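"You can hear a bad bearing from the hallway"

Posted 19th April

The shop is called Drollside and there's no sign, just the word in tape on the glass. Inside, shelves up to the ceiling, a radio that doesn't get turned off, a smell of coffee and warm dust. She has run it alone for most of its life. Repairs old desktop computers, mainly for people who don't want a new one. She'd agreed to talk on one condition, that I didn't print her name. "The ones who need me have the number," she said. Fine by me.

I'd come to ask why anybody still pays to fix a desktop. She was eating a sandwich over a bench and answered most of it between bites.

"Because it works. Because their stuff's on it. A man came in with a machine that runs one program, it does the cutting lists for his cabinet business. Company that wrote it is gone. He's not being sentimental, he just needs his cutting lists."

So what did she charge him? She laughed. "Less than I should of. 133 dollars. He'd been quoted 2000 for a new setup plus somebody to move everything over, and the somebody didn't sound too sure of himself."

How she got into it

Not by plan. She answered phones for an office supplier called Brirkora, back when office suppliers had a repair counter in the rear. The counter was slow to pick up, customers yelled at her, so she started going back there and asking what to tell them.

"I'd say, what's wrong with this lady's computer, and they'd say power supply, and I'd say how do you know, and they'd show me. After a year I was just telling the customers myself. Then I was doing the repairs on my lunch. Then they made it official, with a raise of basically nothing."

She stayed till they closed the counter. That part she tells fast. A meeting one morning in May, a box of tools she was allowed to keep, a drive home.

"I still have the screwdriver. Handle's melted on one side, I left it on a radiator. Best one I own."

The store came later, with a small loan and a landlord who wanted the space filled. First year was bad. Second year was less bad. She does not have a theory about when it turned.

What breaks

Dust first, she says. Dust and cats. Then fans, then power supplies, then hard drives, which she'd put higher on the list except that people usually bring those in too late for it to count as a repair.

"Fans I like. You can hear a bad bearing from the hallway. It's got this kind of a rattle and then it goes quiet and that's worse. Quiet is when you should bring it in."

Capacitors used to be the big one. She talks about those years the way other people talk about a flood. Tops bulging, brown crust, board after board. "I could swap a set half asleep. I did swap a set half asleep." Less of that now. What she gets more of is sockets with bent pins, after somebody watched a video and had a go.

Does that annoy her? Long pause, more sandwich.

"No. I want them to have a go. I just want them to go slow. There's a lever, you lift the lever. If you're pushing, stop pushing. The processor should drop in under it's own weight and if it doesn't, something's turned the wrong way around."
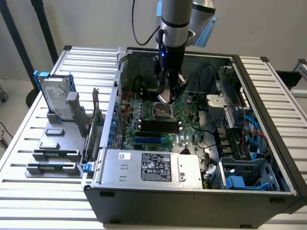
The money

She's open about it, more than I was expecting. Parts are cheap if you buy dead machines and strip them. Rent isn't cheap. Her best month last year brought in 795 dollars more than it cost her, after she'd paid herself what she calls "a teenager's wage."

"People think it's the parts that cost. It's the hour. It's me sitting there with the side off, looking. And they don't see the looking. They see I changed one little thing and they go, that's it?"

So she started writing the looking down. Every job goes home with a sheet of paper, handwritten, what she checked and in what order. Complaints about the bill pretty much stopped. One customer keeps all of his sheets in a binder and brings the binder with him – she seemed a bit embarrassed to be pleased about that.

She tried a booking system for a while, something called Cludance, monthly fee, sent people a text when their machine was ready. It also sent them a text asking how they'd rate the experience. "They'd come in and tell me about the text. That was the experience." She cancelled. It's a paper diary now, and a pencil on a string.

The stuff she won't do

Laptops that are glued. Anything that's been in a basement flood, unless it's only the files they want. Phones, never.

"I did phones for one summer. I hated every phone."

And she won't sell anyone a machine they don't need. Had a woman come in wanting the fastest thing going, for email and a card game. Sent her home with more memory and a clean drive, which took 10 minutes to put in. The woman was nearly disappointed. "She'd got herself ready to spend money. I think she went and bought a couch."

There was an offer on the business once. A chain, Mabuza, wanted the location and the customer list and would've kept her on behind the counter. She thought about it for longer than she lets on, I think. She asked them if they'd do repairs. They said they'd do "intake." She asked what intake was. They said the customer hands it over and it goes off to a depot.

"I've done that job. I was the one on the phone when it didn't come back."

On teaching

Evenings, a few times a season, she clears the big bench and runs a class. Take it apart, put it back, go home. She hands out old office machines, the kind that open without a fight, and everyone gets an egg carton for the screws.

Who comes? All sorts. Retired people, kids with a parent, a nurse who said she only wanted to do somthing with her hands that nobody could die of.

"First half hour they're scared of it. They touch it like it's asleep. Then somebody drops a screw down inside and has to turn the whole case over and shake it, and after that they're fine, everybody's fine. I used to tell them not to drop screws. Now I kind of wait for it."

She has one rule in class and it's about talking. You have to say what you're unplugging before you unplug it. Out loud. Doesn't matter if you get the name wrong. "The flat gray one" is allowed. The point is that you'll remember saying it when it's time to put it back. I asked if she does that herself, alone in the shop, and she said all day long, that's what the radio's for, so people walking past think it's the radio.

Advice, since I asked

Blow the dust out twice a year, outdoors, hold the fan blade still with a finger while you do it. Don't keep it on carpet. Don't keep it in the cupboard part of the desk with the door shut, she sees cooked machines every summer from that cupboard. Back up to two places. She said that last one three seperate times, once while I was putting on my coat.

If it won't turn on, try another outlet before you call her. Then check the switch at the back. "I don't charge for the switch. But I do tell my sister."

And buy used, if you're buying. An ex-office machine, a few years old, more memory, new drive. She'd rather see one of those than something shiny with the parts soldered down. "If I can't get the side off, what am I supposed to do, wave at it?"

What next

She doesn't know. The lease is up for renewal and the landlord has been nice, which worries her. She'd like someone to take on the Saturday-type trade, the walk-ins, so she can keep to the bench. Had a kid from one of the classes asking. Good hands, she says, talks too much, probably perfect.

The phone went while we were on this. Someone's computer was making a noise. She asked them to hold the phone up to it, shut her eyes, listened for a bit, and told them to bring it down before four.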